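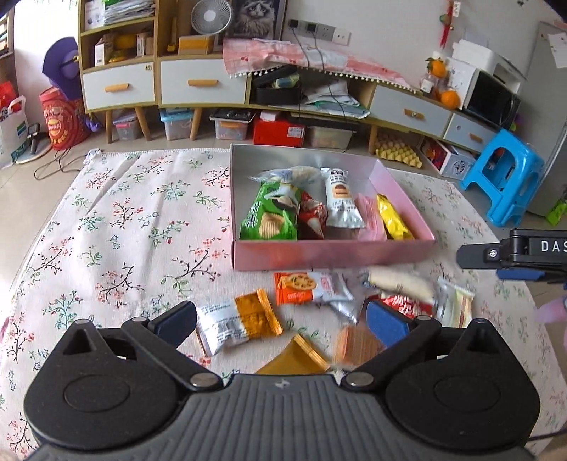 Keeping Small Snacks in One Box

Individually wrapped snacks are handy, but they spread. A few cookie packets in the drawer, a wafer in a coat pocket, half a bag of candy behind the cereal. After a month the same snacks have been bought twice and the old ones are crushed at the back of a shelf.

A single open box fixes most of this. It does not have to be a special organizer. A pink rectangular box with a silvery lining does the job as well as anything from the storage aisle.

Picking the box

Use a rectangular box with straight sides. Round tins look nice but waste the space at the edges, and tapered baskets let everything slide to the middle.

The height matters more than the length. Most cookie and wafer packets should stand on end with the top third showing. If the box is deeper than that, small packets sink and get forgotten. If it is too shallow, chip bags flop over the side.

A lined box is worth keeping when you come across one. Crumbs wipe off a slick lining with a damp cloth, and plain cardboard holds grease marks for good. If yours is bare, cut a piece of foil or parchment to fit the bottom and change it when it gets dirty.

Leave the lid off, or store it underneath. A lidded snack box soon has things piled on top of it.

Emptying and sorting

1. Put down a cloth first. Any washable mat or dish towel will do - a floral one is fine, and a busy print hides the crumbs until you can shake it out over the sink. Wrappers also slide less on cloth than on a bare table.

2. Tip everything out of the drawers, bags and jars where snacks have been living. Spread the packets so none are on top of each other. It goes faster when you can see each one.

3. Check the dates. They are often printed on the back seam or the crimped end, and on small packets they can be very faint. Hold the packet at a slant to the light. If there is no date at all, it may only have been on the outer bag, so go by when you remember buying it.

4. Squeeze each one lightly. A sealed packet pushes back a little. One that goes flat under your thumb has a split seam, and the cookie inside will be stale even if the date is good.

5. Set aside anything broken but still sealed. Crushed crackers can go on soup or into meatballs, and broken cookies can go over yogurt.

Filling the box

Start with the tallest items. Chip bags go against the back wall, standing up, with the printed side forward. Press the air gently to the top of the bag before you set it in, so the chips stay at the bottom and the bag holds its shape. Do not fold the bag down. It breaks the chips and the fold springs open anyway.

Next come the flat, stiff packets such as biscuits and wafers. Stand them in a row like file cards. They will hold each other up once there are four or five in a row, and until then you can lean them on the chip bag.

Soft pouches and wrapped candies go last, into the gaps near the front. Anything very small, like a single hard candy, does better in a cup or an old jar lid set in one corner. Loose at the bottom, they are hard to pick out without pulling up everything else.

Put the oldest dates at the front or on the right, whichever side people reach for first. My neighbor Adanech Yilma puts a small dot of marker on anything that needs to be eaten by the end of the month, and I have started doing the same. It takes a few seconds per packet.

Stop filling when you can still slip a finger down between the rows. A box packed tight looks neat for one afternoon, and then somebody pulls out a wafer and three other things come with it.

Chocolate

Chocolate-coated wafers do not belong in an open box near a window or on top of anything that gives off heat. In June I move ours to a low cupboard and leave only the plain cookies and crackers out. A white bloom on the coating is harmless, but the texture suffers.

Where to keep it

Waist height is best for adults. If you have small children, a higher shelf is better, and hard candies and nuts should go in a separate container well out of reach.

The space under a TV cabinet is fine for clear storage boxes and spare cartons, but I would not keep open food down there. Dust collects along the floor. If floor level is all you have, use a clear box with a snap lid for the backup supply and keep the open box somewhere higher.

Keep snacks away from soap, scented candles and laundry products. Thin wrappers let smells through, and crackers pick them up first.

Refilling

Keep the backup stock in its outer bag and refill the box once a week from that. Write the date from the outer bag on a strip of tape and stick it to the box if the single packets have none.

For lunches, I take 200 calories as a loose limit per snack and put two small packets together if they come in under it. The outer bag usually lists the figure per piece. You can write it on the same strip of tape.

Every second refill, take everything out, wipe the lining and let it dry fully before the packets go back. Shake the cloth outdoors and wash it with the towels. If you find ants, throw out any packet with a pinhole or a loose seam, wipe the rest, and move the box to another shelf for a while.

Opened packets never go back in. Roll the top down, put a clip on it, and leave it on the counter where it will be finished the same day. Things that will not be finished go into a jar with a tight lid.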